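Scuffs on painted walls, quick version

Hallway got repainted in May, 13 scuffs by the time school let out. Mostly bike handlebars. What works here, in the order I'd try it.

Dry cloth first. Then a pencil eraser, the white kind, not the pink one. Then warm water with one drop of dish soap, wrung out hard. Magic sponge last and go light, it takes the shine off satin paint and leaves a pale patch you'll see every evening when the lamp's on.
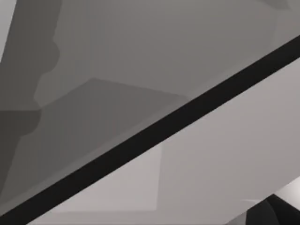 Touch-up paint. Stir it longer than you think, the tint sinks. Small foam brush, almost dry, dab dont brush. Gray is the worst for matching. One flat medium gray goes lighter and a bit brownish up top and darker off to the left, all on shading, so check your patch in morning light and again at night before you decide the color's wrong. Gopinath Suvarna next door redid a whole wall over that. Same can, same color.

Leftover paint: pour it in a jam jar, fill it nearly to the top, lid on tight, write room and date on the lid. Mine kept 6 years. The big can rusted in over a winter and I lost the lot.

Black rubber marks from shoes - bit of baking soda on a damp cloth. Rinse after or it drys white.

Crayon, still no idea. Hair dryer sort of helped.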